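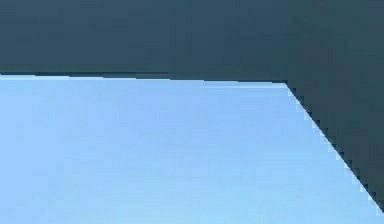

Posted Wednesday, July 11, 2018 in TV & Series

I finished Selside last night and I have been bugging everyone at work to watch it ever since. Two seasons, gone in under a week! It's a slow mystery about a ferry pilot who comes home to sell her father's boat and finds a passenger list in the wheelhouse with her own name on it, dated before she was born. That's the hook, and it comes before the opening credits of the first episode.

What I loved most is how much room the show gives its side characters. Stollano, the harbor clerk, gets maybe four lines in the pilot and I figured he was just there to stamp papers. By the middle of season one he has an entire episode to himself, nearly all of it in one office during a power outage, and it's the best hour of TV I've seen since January.
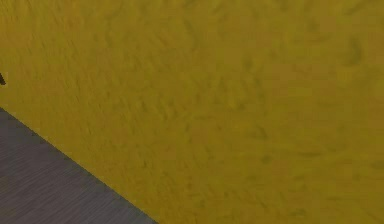 The music is great too – lots of accordion, which I know sounds terrible, but give it a chance. I've had the theme stuck in my head for days and I'm not even mad.

My one gripe is the Rirton storyline in season two. Everyone drives inland to visit the aunt, they argue about the will, they drive back, and the plot hasn't moved an inch. You could trim a whole episode there. It does lead into the lighthouse dinner though, so I forgave it pretty fast (no spoilers, but watch who pours the wine).

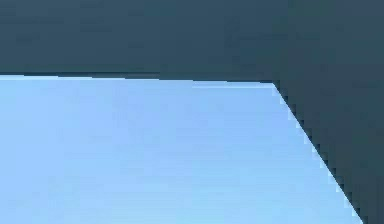

Thanks to Lakmal Jayawardena, who left a comment on my last post telling me to stick with it past episode three. You were so right! If you have more like this, send them my way. I'm starting Khondokar this weekend – same writer, desert instead of ocean, and the trailer looks wild.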